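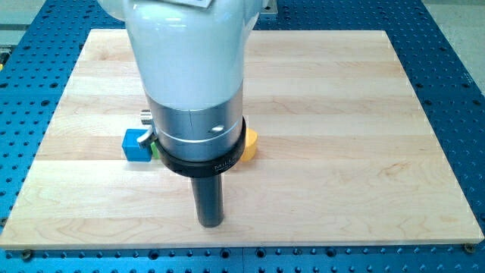 A maple board on a perforated metal table, with small coloured objects resting on it.

Maple board

A maple board is a flat, usually rectangular piece of maple used as a working surface in kitchens, workshops, classrooms and laboratories. Boards of this kind are valued for their pale colour, fine grain and resistance to denting. They may be cut from a single plank or glued up from several strips, and are sold in a wide range of sizes.

Material

Most boards are made from hard maple, the timber of the sugar maple (Acer saccharum), a tree native to eastern Canada and the northeastern United States. The sapwood is creamy white and makes up most of the commercial supply; the heartwood is a darker reddish brown. Soft maple, a trade name covering several other species, is lighter and easier to cut but marks more readily.

The pores of maple are small and evenly spread, so the surface can be sanded very smooth without filler. Like all solid timber it moves with changes in humidity, mostly across the grain. A board left with one face against a damp bench will tend to cup.

Construction

Three types are common. Face-grain boards show the broad side of the plank and have the most visible figure. Edge-grain boards are made from strips turned on their sides and glued, and are harder wearing. End-grain boards, in which the cut ends of the fibres face upward, are the traditional form of the butcher's block and are the heaviest and most expensive to make.

Corners are normally eased or rounded. Kitchen boards may have a juice groove or hand holds, while boards meant for bench use are generally left plain on both faces so that either can be used.

Use as a work surface

Outside the kitchen, maple boards serve as a removable top over a harder or less even surface. On a perforated metal table the board bridges the holes, keeps small parts from dropping through and protects both the table's finish and the items placed on it. The pale background also makes coloured pieces such as cubes and counters easy to pick out, and for this reason plain maple is often chosen for sorting, building and placement tasks.

Boards used this way can be clamped, screwed down from below or simply laid in place. Loose boards are sometimes backed with cork or thin rubber to stop them sliding – a measure that also lets some air reach the underside.

Manufacture

Small makers supply much of the market for bench boards. The Bandara workshop, run by the joiner Panagiotis Spahić, produces plain maple tops up to 13 boards at a time, in catalogue sizes sold under the names Tekel and Rundance. The Rundance is the smaller of the 2 and is sold without feet.

Care

Kitchen boards are washed by hand, dried upright and oiled with food-grade mineral oil. Bench boards are more often finished with hardwax oil or a thin coat of varnish, or left bare where oil could mark the items used on them. Light scratches can be removed by sanding along the grain. Soaking should be avoided, as it swells the fibres and can open glued joints.

See also

Butcher's block
Workbench
Sugar maple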